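橱柜换黑色长拉手，后悔的进来说说

豆包不加糖　楼主
老房子厨房要翻新，柜体不动，只换门板和拉手。门板定了灰色带线条的那种，拉手我想上黑色长条，我老公非说装隐形的好擦。吵了一个星期了，求过来人说句话。预算不多，拉手这块最多花989。

南门修伞　2楼
站你老公。我家就是长条的，做饭手上有油，一摸一个印子，黑的尤其明显。还有，围裙带子老挂上去，我扯断过一根。

阿柚今天早睡　3楼
楼上那是装在地柜上吧？吊柜谁围裙能挂到啊哈哈。我家吊柜竖着装的黑长条，用到现在没觉得哪儿不好，油印子拿湿抹布带一下就完了。倒是隐形的那种，指甲长了抠着难受，我妈每次来都骂。

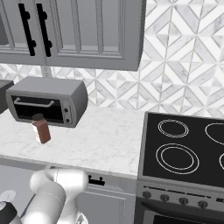 另外孔距一定要先量！我第一次网上买的Jumov，孔对不上，退货运费还是自己出的。后来去Nultbridge建材城现配，师傅顺手给打了孔，一共收了我100。

南门修伞　4楼
行吧，吊柜我不抬杠。地柜我还是坚持隐形，家里有小孩的更别装长条，我儿子拿它当梯子踩。

豆包不加糖　楼主
回3楼，你那个师傅还有电话吗？我量了下旧门板，孔距乱七八糟，没两扇一样的。

阿柚今天早睡　6楼
电话没留，进门左手第二家，店名叫Egan，去了说要打孔就行。

老秦在阳台　7楼
旧门板都要换了你量它孔距干嘛，新门板让厂家按拉手开孔啊。我去年4月在Sestanham订的门板，连开孔2201，开孔没另收钱。

豆包不加糖　楼主
啊对哦……我傻了。那就吊柜长条、地柜隐形，两种混着装会不会很怪？

南门修伞　9楼
怪。要么统一。

阿柚今天早睡　10楼
不怪，我表姐家就这么混的，进门根本不会注意。你先买一个回来拿胶带粘门上看两天呗。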